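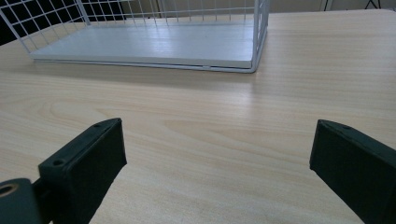
*Green fingers, wire basket. Table in the back room at Studongate.*

29 September 2024

Back on the hand-held gripper today, after a fortnight of telling everyone I was finished with it. The green fingers are on again. Édgar swears by them. He also swears by a brand of instant coffee that tastes of pencils, so I have learned to wait for the numbers.

The plan was simple and took me until nearly eleven to begin. Same table, same white basket, two sets of fingers: the blocky green ones and the thin curved ones from Skellari that came in a box fit for jewellery. Slide up to the basket, take hold of the wire, lift, shift it a hand's width to the left, put it down, let go. Thirty-eight goes with each. I'd have done forty, but the Skellari pair had a screw work loose at thirty-eight and I was feeling fair-minded, or hungry.

I had gone in expecting the thin ones to walk it. Wire mesh, thin fingers, in through the gaps, up she comes. And they do go in through the gaps. Coming out again is the trouble. Twice I opened the grip, moved off in triumph and took the basket with me. Elvira watched the second one and asked whether it was meant to be a handbag.

The green ones can't get into the gaps at all, being about as dainty as a pair of doorstops. You have to close them on the wall and hope. The hope was mostly rewarded. They slipped four times, all four on the corner where the wire bends round, and I now approach that corner the way one approaches a goose. On the straight stretches they simply bit down and stayed. I find this annoying, as I wrote a rather confident paragraph about slim fingers in March and people have read it.

Camera next. The view from the tool has the two fingertips coming up from the bottom and the table between them, and I've grown fond of it, though it does mean that the closer you get to a basket the less of it you can see. By the time it matters you are steering by one bit of rim and your own good character. Elvira wants the camera tilted up a few degrees. Édgar wants it left exactly where it is for ever, so that the new clips match the old ones. I said I'd think about it, which both of them took as a yes.

The table doesn't help. The light bounces off the right-hand side and the wood goes pale, and a white basket on pale wood is a mean thing to ask of anybody's depth estimate. I moved the lamp, then moved it back, then wrote "lamp?" in the margin of the log, where it joins all the other lamps.

Then the controller, the Narnero one, which I have been rude about in these pages before and will be again. It logs finger width 500 times a second, apart from when it feels like a rest. Out of the green set it dropped 207 readings, every one of them in the half second after closing, the only half second I care about. Restarted it. Changed the cable. Changed it back, having found that the new cable was the old bad cable from the Agudelo job, which I had put away carefully, unlabelled, with the good ones. The closing delay looks better on the second cable, but I did only a handful of goes with it and I don't trust my mood by then.

Roughly 3,000 frames to look through tomorrow. I've promised to mark the moment of first contact in each clip by hand, a job I took on in a meeting while looking out of the window.

The green pads are picking up scuffs and dust along the edges. Must ask Édgar if he has spares, and how he'd feel about one pair cut narrower at the tip. He'll say it spoils the comparison. He'll be right, and I shall do it anyway with the file from the kitchen drawer.

Home by seven. Beans on toast. Picked up the colander by its rim and noticed I was using two fingers, blocky style.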